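Water back on in Drumstead after main bursts

Most of Drumstead has its water back after a burst main cut supply to 440 homes overnight.

The break was on Clarkance Road, near the Tuter Street corner. Crews found it at 2 am. Old cast iron pipe, laid well before the estate went in, and the third repair on that stretch since July.

Pressure still low at the top end of town. Council says run the cold tap in the laundry for a few minutes before filling the kettle, and hold off on washing whites until the colour clears.

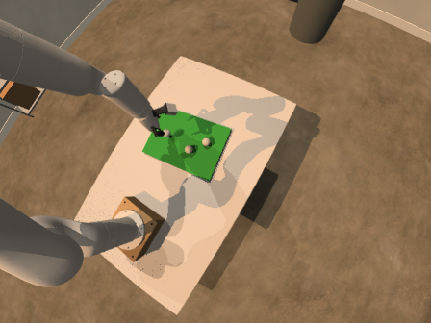 Clarkance Road stays closed between Tuter Street and the roundabout while the hole is filled and resealed. Buses are going the long way via the showgrounds - allow extra time. The 572 is skipping two stops, signs are up at both. Speed limit is 40 on the detour and its being enforced.

Seok Bakery opened late but is trading as normal. The pool is shut untill the filters have been checked.

Bottled water can be picked up from the library carpark up to 6 pm, bring your own bags. Anyone who still has nothing coming out of the tap should ring the council faults line, not the depot.

A new pipe for the whole street is in next year's draft budget. No start date yet.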